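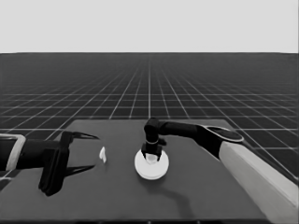 Ilto bench kit, simulation view. Two arms, one table, printed parts in white.

Ilto two-arm bench kit, with simulation files

Ilto is a pair of small tabletop arms for people who build at home or share a workshop bench. The kit is supplied as a parts set with a full simulation model, so the gear assembly task can be set up and run on a laptop before any metal is cut or any screw is driven. The model and the assembly guide can be downloaded without buying the kit.

What is in the box

Two arms with joint housings, forearm links and wrists, unassembled
Two parallel grippers with tapered fingers
One controller board per arm, with a shared power lead
Fixings, thread lock and a hex key set
Print files for the gear set (no filament included)

The base plates are drilled for M6 bolts. They may be clamped instead, provided the bench top is at least 38 mm thick. A thinner top will flex when both arms reverse together, and the fingertips will then miss small parts.

Gear task

The practice task uses a set of printed parts: small spur gears, a thicker ring and a large disc with a raised hub. Either arm can pick up a part. The simulated table is left plain so that contact problems are easy to find, and the parts are white against dark grey for the same reason. Colour is switched off by default and can be turned on in the view settings.

Wrist view

Each gripper has a wrist view in the simulation. Use it for the last stage of the approach. The overhead view is good enough to bring the arm over the table, but it does not show the gap between the fingertips clearly, and a spur gear lying flat needs to be between both fingers before they close. Jog in small steps. If a tip touches the gear teeth first, the gear turns and the pick has to be started again.

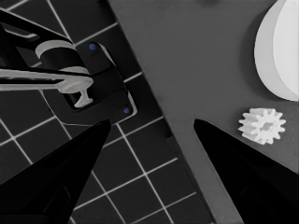
Setting up

1. Unpack the model folder and open the bench file. The default step rate is 1000 per second. Lower rates load faster but let thin parts sink into the table.

2. Home both arms. The left arm moves first; the right waits until it has stopped.

3. Set the finger opening to suit the part. Start wide and reduce it in later runs.

4. Run the pick on one arm only. Add the second arm when the first has completed 16 picks without a collision warning.

5. Save the joint limits and copy them to both controller boards before powering the real arms.

Placing a gear

Lower the gear vertically and stop just above the table. Release from that height. Keep the other gripper clear of the middle of the bench while this is done; the collision check covers the links and wrists, but the finger cut-outs are treated as solid and will give early warnings.

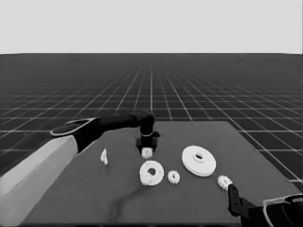
Gonçalo Henriques writes that he built his pair over almost 7 weekends on a shared bench, and that the saved joint limits carried over to the hardware with one change, to the right wrist. He would have liked longer power leads and a printed copy of the wiring page.

Spares

Fingers, wrist joints and controller boards are sold singly. Fingers are supplied in pairs and should be replaced in pairs. Orders placed before noon are packed the same day. The next batch of full kits is due in October.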